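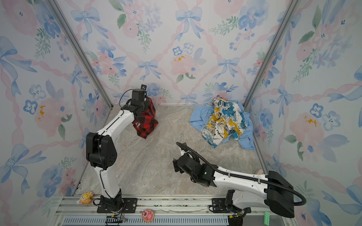 Tapete mit Schleifen und Pfingstrosen

Seit Weihnachten liegt Pleswood auf unserem Esstisch. Wir essen derweil in der Küche, im Stehen, wie Pferde.

Pleswood ist ein Brettspiel für bis zu 6 Personen, was man wissen sollte, bevor man es zu zweit anfängt. Man verwaltet eine Grafschaft namens Holtillow, in der alle Bauern entweder Hunger haben oder einen Prozess führen. Das Regelheft umfasst 2 Bände. Im ersten steht, wie man spielt, im zweiten, warum man es bisher falsch gemacht hat. Die Holzsteinchen habe ich beim Sortieren gezählt, es sind 628, und drei davon haben nach einem kompletten Feiertag noch keine erkennbare Aufgabe.

Roos Bakker hat mir das Spiel im Juli empfohlen, mit den Worten, es sei »eigentlich ganz flott«. Roos spielt allerdings auch Panus, freiwillig und mit Erweiterung. Ich hätte es ahnen können.

Die ersten Runden gingen für die Zollphase drauf. Wer Wolle über den Fluss bringt, zahlt an die Burg, es sei denn, die Burg gehört ihm, dann zahlt er an sich selbst und muss das trotzdem mit Münzen vorführen. Ich habe das für einen Übersetzungsfehler gehalten und im englischen Heft nachgesehen. Da steht es auch. Gut gefallen hat mir dagegen der Winter: Man deckt eine Karte auf, verliert alles, was man nicht eingelagert hat, und darf sich dann ein Schaf aussuchen. Mein Schaf hat zwei Partien überlebt — länger als jeder meiner Verwalter.

Endstand am Samstagsersatz, also gestern nach Feierabend: ich 1,224 Punkte (der Block schreibt das mit Komma, ich mache mit), die Gegenseite deutlich mehr. Die Revanche ist beschlossen, Semple bleibt bis dahin in der Folie. Falls jemand weiß, wofür die drei grauen Achtecke sind: Die Kommentare sind offen.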